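# How to ask a court to look at a sentence again 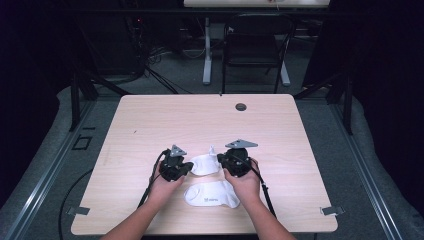 A sentence appeal begins with a date, so find yours first. In our district the notice must be filed within 16 days after the judgment is read, and a late notice is usually refused. Take the judgment, the charge sheet and your notes, and lay them on a clear table. Keep the papers that belong together side by side, like the two white socks on the wood-grain tabletop, or you will lose one page and search for it the whole evening.

## Write the notice

1. Put the case number and the full name of the convicted person on top.
2. Say that you appeal the sentence only -- the verdict is a separate appeal.
3. Give your grounds in short paragraphs. My colleague Andor Magyar keeps each one under 10 lines.
4. Sign it, and make two copies.

Bring the notice to the clerk in Kotport, window 7, and ask for a stamp on your own copy. Do not write about how hard prison is, unless there is a medical report. The judges look for an error in the sentence -- for example, time in custody that was not counted.

Mitra Kermani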